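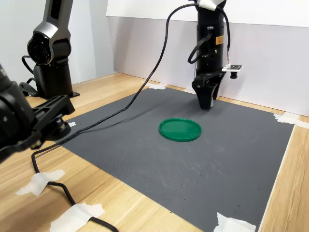

Ticket 1524
Subject: Container lids not matching between product page and warehouse pick list
Product: Dedia storefront, Pravell inventory add-on
Priority: Normal (customer asked for High)
Status: Closed, workaround in place

Opened by customer, 8:40 am

We sell kitchen storage, mostly replacement lids. After the December update to Pravell, the stock numbers on our product pages stopped agreeing with the pick list. Product page for the green lids says 272 in stock. Pick list says 116. I have walked to the shelf and counted, and the pick list is right. So the store is happily selling lids we do not have.

Before you ask, yes I have cleared my cache. Yes I have logged out and back in. I did both twice, and I don't see how my browser could invent lids.

Kwok-wai Hung

Support reply, 10:15 am

Hi, thanks for reaching out. Stock differences are usually caused by a delay in the sync between the storefront and the add-on. Please allow up to 24 hours for the numbers to settle. If they are still off after that, press Resync All under Settings and let us know.

Customer reply, 10:32 am

The numbers have been wrong since the update went in. That was well over 24 hours ago. I will wait another 24 if it gets me past this step, but I would like it noted that I don't believe in it.

Customer reply, next morning, 9:05 am

Waited. Still 272 on the page, still 116 on the pick list. Pressed Resync All. Got a green check mark and the words "Everything is up to date." Page still says 272. What does that check mark test, exactly? It seems to mean that the button was pressed.

Support reply, 11:50 am

Thanks for trying that. The check mark shows that the sync job was accepted. It does not confirm the result. We agree the wording could be clearer and have passed that on.

Could you please send:
Your export from Inventory > Items > Download
The name of each location you have set up
Whether you use variants or separate products for colors

Customer reply, 12:20 pm

Export attached. Two locations, Kan (our own shelf) and Skokness (the outside warehouse we stopped using in the fall). Skokness is switched off and has been for months. Colors are variants.

I know what you are going to say about Skokness. It's off. I checked.

Support reply, 3:10 pm

We looked at the export. The green variant has 116 units at Kan and 156 units at Skokness, which adds up to the 272 on your page. The update changed how the storefront totals stock. It now adds every location that has a quantity, including locations that are switched off. The pick list only reads active locations, so it kept showing the right number.

To fix it, please set the quantity at Skokness to zero for each affected item.

Customer reply, 3:25 pm

OK, that adds up, and I'll take back part of what I said about the sync. But I can't set anything to zero at Skokness. The fields are gray when a location is off. And the release notes for the update say "minor improvements to stock display." If counting a closed warehouse is an improvement I'd like to see what a bug looks like.

Support reply, 4:40 pm

You are right about the gray fields, sorry. Please try this order:
1. Put the store in maintenance mode so no orders come in.
2. Switch Skokness back on.
3. Select all items at Skokness and use Bulk Edit to set the quantity to 0.
4. Save, then wait for the job to show Finished. Accepted is not enough.
5. Switch Skokness off.
6. Open a product page in a private window and compare it with the pick list.
7. Take the store out of maintenance mode.

Customer reply, 5:35 pm

Done. Step 3 failed the first time with no message at all, and worked when I did it one category at a time. Page says 116, pick list says 116. I also checked the clear lids and the square ones, and those match now too.

Questions I still have. Will the next update put the old numbers back? Are you going to email the other stores with a closed location, or do they each get told to wait 24 hours?

Support reply, 5:58 pm

Glad the counts match. The zeros are saved to the item record, so an update should not change them. A fix for switched-off locations is planned, no release date yet. I have asked for a notice on the status page.

Closing this ticket. You can reply within 14 days to reopen it.

Customer reply, 6:02 pm

"Should not." I'm keeping a copy of the export.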